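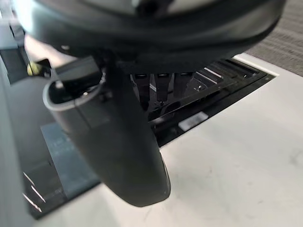
The gripper camera's view at Drosis, with the black rack on the white table. Photo: Drosis

Drosis says one planner can run any arm. The numbers are thin

By Fanni Kelemen
October 2022

FENDTHORPE – Drosis has put out the second version of Brulelex, its motion planning software, and the claim this time is a big one. According to the company, a task written once in Brulelex can be moved to a different robot with a different hand and run without changes to the task itself. Anyone who has tried to move so much as a pick routine from one arm to another will want to see the logs.

I asked for the logs. I got some of them.

Brulelex sits between the cameras and the motor controllers. It takes in what the robot sees, builds a rough model of what is in reach, and picks a path. Version 1 did this for a single arm with a simple gripper, and did it slowly. The new release adds two-arm planning, multi-fingered hands, and a replay tool that lets an engineer step through a failed run and see what the planner thought it was looking at. Of the three, the replay tool is the one I would pay for.

The company's headline figure is 345 runs, recorded since May, split across a wrist-mounted gripper setup and a two-armed robot. It reports that 24 of those runs ended in what it calls an "unplanned stop." That would be a success rate most labs would be glad to print on a poster. But an unplanned stop, in the release notes, means the software gave up by itself. A run where a person pressed pause, moved an object a little and let the robot carry on does not count as one.

"We consider an assisted run to be a completed run," said Ildikó Juhász, who leads the planning team. "The planner did the planning. If someone nudges a part, the planner has to deal with the nudge, and that is harder."

There is something to that. A planner that recovers from a moved object is doing real work. It still leaves a buyer with no way to tell how many of the 345 went from start to finish with hands off, and when I asked for that number, Drosis said it was not tracked separately.

The second question is what was moved from robot to robot. Brulelex tasks are written as short lists of goals, such as "hold the cup upright" or "keep the other hand clear," and the software works out the joint motions. That part does appear to be shared. The grasp settings are another matter. Each hand needs its own file with finger limits, contact force and a set of preferred approach angles, and those files are written by hand. The one for the multi-fingered hand is long. Juhász agreed that it took her team more time than the task did.

So "without changes to the task" is true as far as it goes. Somebody still has to sit down and describe the new hand to the software, and that was always the slow part of the job.

Perception is where I would look hardest. Black parts on a black, shiny rack are a fair test for any camera, and Drosis deserves credit for using them in its wrist camera work. Its notes say the depth data drops out on glossy surfaces and that Brulelex fills the gaps with a guess based on earlier views. The guess comes with a confidence score. The default cutoff for that score was lowered between versions, and the change gets a single line near the end of the notes with no reason given.

Iddrisu Laryea, who writes control code for packaging lines and has used version 1, was not impressed by that. "You lower the cutoff, you get fewer stops," he said. "I would run the old setting and the new one on the same recordings and publish both. It's an afternoon."

For the two-armed robot, the work was done in a room with a kitchen counter, and the cup tasks are the ones Drosis is keenest to talk about. The planner has to keep one hand level while it decides what the other is allowed to do, and the two share a single collision model. It's a sensible design. An older approach, with each arm planned separately and checked afterward, wastes a lot of time throwing away paths.
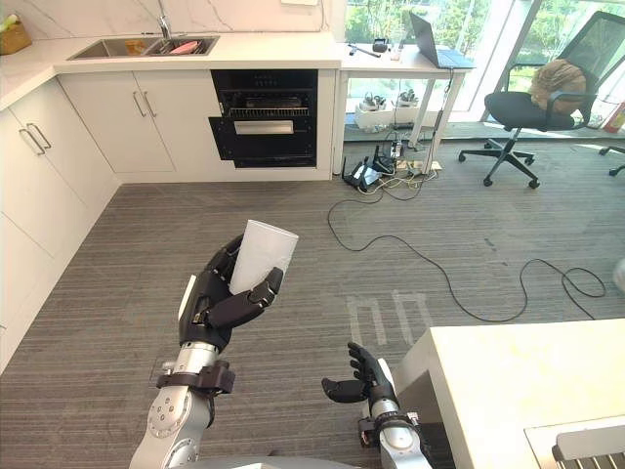
What outside testers will get

Drosis says it has given the release to 7 outside groups. One of them, the integrator Farkas, agreed to talk. Matilde Barros, an engineer there, said the install was clean and the replay tool had already found a bug in her own calibration. She had not yet moved a task between robots. "We have one kind of arm," she said. "So I can't tell you."

The recordings behind the 345 runs will not be published for now. Drosis cites file size. The release notes are open, the task format is open, and the hand files for both setups come with the download, so a patient reader can check a good part of the story. Whether the rest holds up will depend on someone with two different robots and no stake in the answer.

Pricing was not announced.

Contact the newsroom | Copyright 2022 | Back to top

Comments

Ilona Bozsik
The cutoff thing is real. I put it back to the old value on our bench and it stops a lot more on shiny parts. It also drops fewer of them, so I'm keeping it.

gantrycrane
Not tracking hands-off runs is a choice. It's one checkbox in the logger.

mpk_controls
A bit harsh on them I think. Writing hand files is slow for everybody, and at least they ship theirs. Has anyone tried it with a plain two-finger gripper and no wrist camera? The docs skip that case.

gantrycrane
@mpk_controls tried it, it wants a depth source from somewhere. A fixed overhead camera worked after I edited the config.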